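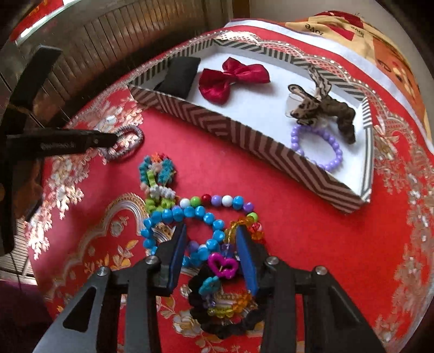
Figure 1. Bead bracelets and hair ties on a tabletop.

Small Gifts in Share Houses: What Students Keep When They Move
Group project report, Semester 2, Hekley College

Summary

Our project asks why students keep small things that other people gave them, even when they move house often and have not much space. We read 982 listings on Jemlow, the swap board which is used by students in Hekley, and we interviewed 15 people who had moved to a different share house in the past year. We found that gifts like jewellery and hair accessories are almost never offered on the swap board, although many of them are not worn any more. Furniture, kitchen things and textbooks are offered very quickly, also when they were a gift from parents.
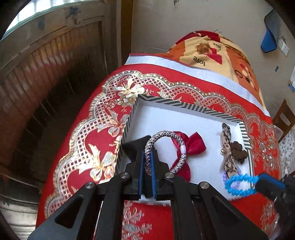 Szu-yu Chow, Noreen Sandhu and Ho-yin Kwok
Supervisor: Pao-chu Wei

1. Background

In our first meeting we wanted to study the cost of moving house. Noreen had moved in February and she made a list of everything she threw in the rubbish or gave away. When we read this list together, we noticed it had a desk, a rice cooker and a nearly new winter coat, but no bracelets, cards or ribbons. She told us that all of these were in a biscuit tin and she did not consider to open it. This is the reason why we changed the topic.

There is quite a lot of writing about souvenirs and about family heirlooms. A heirloom is usually old and has some value. A souvenir is bought by the traveller. The things in our study are between these: they are cheap, often handmade, and given by friends of the same age. We use the term "small gift" for any object that fits in one hand and was received from another person without a request.

2. Method

Ho-yin collected the listings from Jemlow and sorted them by type. If a listing said that the object had been a present, he marked it. We know that many people will not write this, so the numbers for gifts are probably too low.

The interviews took between twenty minutes and one hour. We asked each person to bring us to the place where small gifts are kept, and to tell us who gave them. We did not ask them to empty the place. In our trial interview we did this and the person felt uncomfortable, so we apologised and removed that question. All names of participants are changed in our notes, except Ya-wen Tang, who makes bracelets for the stall at Umetti Market and agreed to be named.

3. Results

Only 6 of the listings we read offered jewellery or hair accessories, and in none of them was it mentioned that the object was a present. In the interviews the answers were more mixed than we expected. Most participants could name the giver of nearly every object immediately. Two participants could not, but they still kept the objects, and one of them said it would be "a bit rude to an unknown person" to put them in the bin.

The place of storage was usually a box or tin which also came as a gift. Boxes from shops were kept for this purpose even when they had the wrong size. One participant has moved four times and has never changed the order inside her box.

Ya-wen Tang explained to us the difference from the maker's side. A bracelet she sells at the market should be repaired or replaced when the cord breaks. For a bracelet she made for a friend, she has been shown broken ones many times, and the friend did not want it mended. She thinks the knot is the part that people are keeping.

4. Bedding as a special case

Bedding is too large for our definition, but participants spoke about it so often that we decided to include a short section. In several share houses the quilt or the bedspread was sent by a parent or a grandmother, and it was chosen without asking the student.

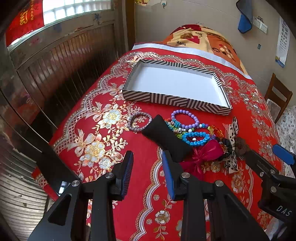
Students told us that they complained about the colours in the first weeks and afterwards did not want to replace it. A participant from Yuen Street said her housemates laughed at her flowers, and she bought a plain grey cover on sale. After roughly a month she returned to the old one. The grey cover was listed on Jemlow and went the same evening.

Another participant keeps a quilt that is too warm for Hekley and has used it only when guests slept on the floor. He pays for one extra bag each time he flies home and back with it. We asked if he would buy the same quilt for that money and he said no, of course not.

5. Limits of the study

All our participants are students and most of them are our classmates or friends of classmates. We interviewed more women than men, and the men often said at first that they had no small gifts, then found some during the interview. Key rings were the most common. We should have put key rings in the first question as an example.

We also could not speak with the people who gave the objects. Pao-chu Wei suggested to us that we could ask pairs of friends separately what they remember of the same gift. We had no time for this, but Szu-yu would like to continue with it next semester, if the ethics form can be approved again with the new questions.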